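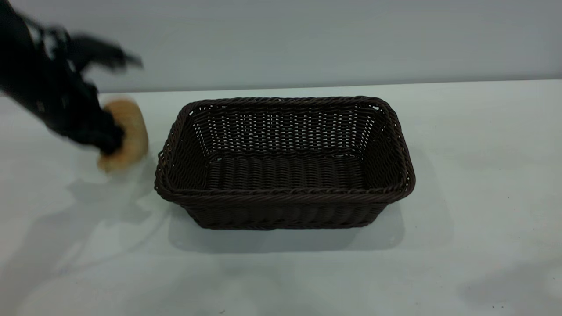

About Prerneck Allergy and Asthma Clinic

Prerneck Allergy and Asthma Clinic provides outpatient care for adults and children with seasonal allergies, asthma, chronic hives and reactions to insect stings. The clinic was founded by Olesia Antoniuk, MD, and now employs 15 clinical and administrative staff at its offices on Runden Avenue.

New patients are seen by a physician at the first visit. Skin testing is usually completed the same day, and results are reviewed before the patient leaves. Patients who take antihistamines should call the office before their appointment for instructions on when to stop them.

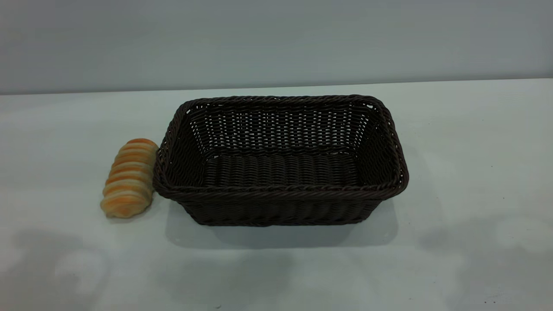
Marin Todorova, RN, directs the immunotherapy program, which had 368 patients enrolled as of April. Allergy shots are given from 7 a.m. on weekdays – no appointment is needed for maintenance doses – and patients are asked to remain in the waiting area for 30 minutes after each injection. Breathing tests and inhaler instruction are offered in Suite 7.

The clinic accepts most major insurance plans. Referrals are required by certain plans and should be sent to the front desk before the visit. Interpreters can be arranged on request at no charge to the patient.

Print this page | E-mail this page

Last updated: April

Contact us | © Prerneck Allergy and Asthma Clinic. All rights reserved. | Back to top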